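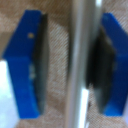
Siteo 小屋通讯 · 家里的桌子
2026年10月14日

杯子的事，再说一回

上一期末尾，我随手写了几句自己换桌布、挪杯子的琐事，本来只是想把版面填满，没想到收到了27封回信。这份通讯现在寄给1,453位读者，平时谈窗帘、谈收纳，回信的人并不多，一谈到杯子，大家忽然都有话要讲。有人讲自己用了多年的那一只，有人讲搬家时打碎的那一只，还有人从杯子一路讲到了婆婆的酱菜坛子（写得真好，我读了两遍）。所以这一期我干脆把别的题目往后放，专门聊聊一张小桌子上该摆些什么，杯子和盘子怎么凑在一起才顺眼，顺手又好用。

先从不成套说起吧。我年轻的时候很迷信成套的东西，觉得杯子要一个样，盘子要一个样，连勺子柄上的花纹也得对得上。结婚那年家里送来一整套白底金边的茶具，我把它供在柜子最上层，一年也拿不下来几次，平时喝水用的反倒是随便买来的杂牌杯子。后来搬到 Ene 那边住，柜子小了，只好把供着的那一套送了人，留下来的全是每天真正在手里转的东西。头几天看着有点乱，心里不太舒服，过了一阵子竟然越看越喜欢，谁的杯子就是谁的杯子，颜色不一样，渴了伸手就拿，从来不用问。

不成套的杯子要摆得好看，我的笨办法是先挑一个颜色，再给它找一个相处得来的邻居。比方说灰一点的粉，我很喜欢让它挨着蓝色。粉色单独放着容易显得甜，旁边有一点蓝，马上就沉下来了，早上看不腻，晚上灯底下看也不腻。如果杯子的把手和杯身本来就是两个颜色，那更省事，照着把手的颜色去找另一只就行。深一点浅一点都没关系，同一个蓝放在一起太齐整，反而像店里的样品。再往后，添一点点黄，像面包旁边的一小块黄油那么大就够了，多了就抢眼。盘子我会劝大家选白的，边上有一圈细碎小花的也很好，中间留白，放什么点心上去都衬得住。

桌面也要算进去。浅色的木头桌面最好伺候，什么颜色放上去都不打架，杯底落下来的声音也闷闷的，听着舒服。我自己家的那张是从 Gristhorpe 旧货铺子里搬回来的，桌面上有前一户人家留下的水印，我用细砂纸磨过，又上了两遍油，那圈印子淡了，却始终没有完全消失，我也就由它去了。铺不铺桌布，看各人。我冬天喜欢铺一块米色的粗纹布，手搁上去是暖的；到了四月就收起来，让木头露在外面。米色布有一个好处，面包屑掉上去不显眼，坏处也是这个，常常要等到抖布的时候才知道自己掉了多少。

洗布的事顺便提一句，上次有好几位问到。茶渍要趁早处理，先用凉水从背面冲，再用一点点肥皂轻轻揉，不要一上来就倒热水。粗纹的布不要拧，卷在干毛巾里压一压，然后平铺着晾，晾到还有一点潮的时候用手把四个角抻一抻，连熨斗都可以省了。我有一块布就是心急拧过一回，从此一边长一边短，现在只好拿来垫花盆。

说回杯子。挑杯子的时候，我一定要伸手进把手里试一试。把手小巧的杯子看起来很秀气，可是冬天手指冻得发僵，或者手上刚抹过油，只能捏着，端一满杯热茶就有些提心吊胆。小把手的杯子我通常只倒到大半，再用另一只手托一下底。没有把手的直筒杯子呢，我用来喝凉的，麦茶、柠檬水、放凉了的白开水，握在手里踏踏实实，洗起来也方便，刷子一伸就到底。要是家里只够放两只待客的杯子，我会一只有把手，一只没有，客人想喝热的喝凉的，都有得挑。

还有高矮的问题。两只杯子摆在一起，高矮差一点点最耐看，一样高就有些呆，差得太多又像大人领着孩子。放的时候不妨挨近些，稍微一前一后，伸手拿哪一只都不会碰倒另一只。盘子可以退到桌角去，把中间让给杯子，等点心端上来了再挪进来。这些话写出来好像很讲究，其实都是喝茶的时候磨蹭出来的，茶还烫嘴，手又闲不住，就把桌上的东西推过来推过去，推到哪里觉得舒服了，就停在哪里。

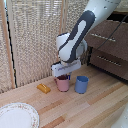

有位读者在回信里写道，她读完上一期就去翻了自家的柜子，翻出来的杯子没有哪两只是一样的，她本来打算全部处理掉重新买一套，后来坐在地上一只一只擦，擦着擦着就舍不得了。她说粉的那只是女儿上小学时挑的，买的时候她嫌颜色俗气，如今女儿在外地工作，回家第一件事还是找那只杯子。她还问了我一个问题：杯子里面发黄的茶垢，到底要不要天天刷掉？

这封信我读得心里热热的，先谢谢她。茶垢的问题，我的答案可能有点没出息：看心情。平常喝完随手冲净，不让茶叶在里面过夜，茶垢就长得很慢。真的积起来了，撒一点小苏打，倒几滴水调成糊，用旧棉布裹着手指慢慢转圈擦，杯口内侧那一圈最要耐心。钢丝球千万别碰，上了釉的杯子刷花了，以后茶色更容易留在上面。浅色内壁的杯子会显脏一些，深色内壁的看不出来，可也正是看不出来，更要记得洗。

另有一些来信问到怎么收纳。柜子浅的话，我不赞成把杯子摞起来，图省地方，最后拿最底下那只的时候总要出事。可以在隔板下面钉一排小挂钩，有把手的挂起来，没有把手的放在下面，口朝上朝下都可以，朝下记得垫一层布，让它透气。盘子竖着插比平着摞好拿，带花边的那几只尤其如此，平摞久了，盘底会把下面那只的花磨淡。我有一只外婆留下的小碟子，边上原本画着一圈绿叶子，现在只剩下些影子，就是这样磨掉的，想起来总有些可惜。

如果家里有小孩，桌上的东西不妨再少一点。孩子喜欢把玩具也端上来，小木块、塑料的水果、过家家用的蛋糕，这时候与其一样一样往下撤，不如给他留一个角落，让他也摆一桌。我侄女小时候最爱给大家“上菜”，一块积木可以当一下午的黄油，谁的杯子旁边都要切一点过来，切完还要问好不好吃。大人一面喝茶，一面说好吃，茶凉了又续，那样的下午过得特别慢。她后来长大了，积木也不知道收到哪里去了，可我到现在摆桌子，手边还是喜欢有一点黄色的小东西，一颗柠檬、一块香皂，什么都行。

下面是几条琐碎的通知。

Siteo 小屋的换杯子活动，下个月照常。请带一只自己不用了但是还好好的杯子或者盘子来，换一只别人的回去，有缺口的请不要拿来，怕划到手。每桌坐6位，来得早的可以自己挑位子，茶水我们准备，点心欢迎自带。上回有人带了自家烤的芝麻饼，没等人到齐就吃光了，这回请多烤一点！

Erkeo 那边送来的一批旧布料已经洗好晒好，多数是米色和灰蓝色的，大块的适合做桌布，零碎的可以缝杯垫。想要的朋友请直接到小屋来挑，布头放在进门左手的筐里，自己翻就可以，翻完麻烦叠一叠。缝杯垫不会的也不要紧，针线都是现成的，边上总有人会，坐下来看一会儿就学会了。杯垫我建议做双层，中间夹一块旧毛巾，吸水又隔热，角上缝个小襻，洗完能挂起来晾。

上一期里我把上油的步骤写漏了一步，在这里补上：新磨过的桌面要先用微微拧湿的布擦一遍，等木纹立起来、干透了，再轻轻磨一次，然后才上油。油要薄，顺着木纹抹，抹完等一刻钟，把没吃进去的擦掉，放一夜再上第二遍。擦过油的布请摊开晾在通风的地方，不要揉成一团塞进垃圾桶，会发热，很危险。这一条我写得啰嗦一点，请大家不要嫌我烦。

下一期想谈谈勺子和筷子放在哪里。有人放抽屉，有人插在筒里，我家两种都试过，至今还在换来换去。您家里是怎么放的，欢迎写信来，长短都好，写在便条上投进小屋门口的信箱也收得到。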